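Workshop odds and ends – bench and clearing up

Friday, August 23, 2024

Quick ones this week, shed is a tip and I'm meant to be packing the car.

Screws. Egg box, one hole per stage of the job, write on the lid in pencil. Work backwards when you put it together again. Muffin tin does the same job but don't put it back in the kitchen after.

Stuck jar lids (glue, varnish, filler) – smear of petroleum jelly round the thread before you close it. Already stuck? Hot water, 5 minutes, rubber glove.

Paint tins. Mark the level on the outside with a felt pen and write the room on it. Store under the stairs from October on, frost ruins emulsion.

Sawdust on a oily floor, leave overnight, sweep. Cat litter if you've no sawdust.

Blunt scissors: cut folded foil, 6 or so goes. Won't fix a nick.

Sandpaper – fold in three not in half, the faces dont rub each other. 500 grit and up, use it wet.
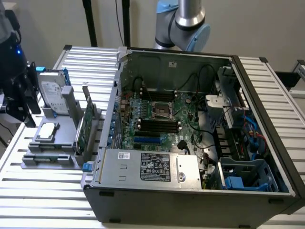

Posted by Thaler
Workshop tips editor, Saltow Household Pages

Dust in old computers. Unplug it, side panel off, lay it flat so you can see what your doing. Soft paintbrush, a clean one, and the hoover nozzle held well back. Hold fan blades still with a finger. Empty sockets, leave them be, the pins bend if you look at them. Touch bare metal on the case before you start.

Cables: freezer bag ties, label each end with masking tape.

More next time – damp cupboards, and getting candle wax off a tablecloth.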